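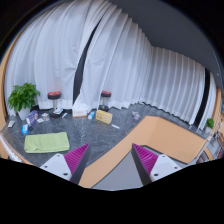

Equipment plan for the next half year: grippers first, arm later

Many of you asked what we will buy with the money that is left in the Bratura project, so I try to explain it in this issue. The short version is that we will order more hand-held grippers now, and we will wait with the second robot arm.

At present we have 3 hand-held grippers for recording. They have the soft ribbed fingers in magenta, and these fingers are the part that costs us the most in the long run. The ribs begin to tear at the base after some weeks of daily use, and then the grip becomes weak on flat things like folded towels and small cartons. Last season we bought spare fingers one pair at a time, from two different shops, and we paid shipping every time. This was not a clever way to spend.

For this reason the new order to Grewal is made as one package. It contains 2 complete grippers and 20 pairs of fingers, together with the screws and the mounting plates. Grewal gave us a better price for the fingers when we passed the number where their discount starts. The delivery time is 9 weeks, so the order must leave our office before the end of March. If your group needs something from the same supplier, please write to the planning desk before Friday at noon, and we will add it to the list.

The second arm was in the first version of the budget. We took it out after we calculated the full cost. The price of the arm itself was acceptable, but it also needs a stronger table, a safety check, a service contract and a trained person for the first months. Carnus offered us to rent one instead, with the service included. We will decide on this offer when the recordings in the Prullari room are finished and we know which tasks we want the arm to do.

Please also think about the small costs. Towels, boxes, packets and other objects for the floor tasks are now on their own line in the budget. Before, they were paid from "office supplies" and it was difficult to see how much we used. Keep the receipts and write the name of the room on them.

One question is still open. The wide-angle lenses get scratches, and we do not have a spare one. I asked for a price and I will put the answer in the next newsletter.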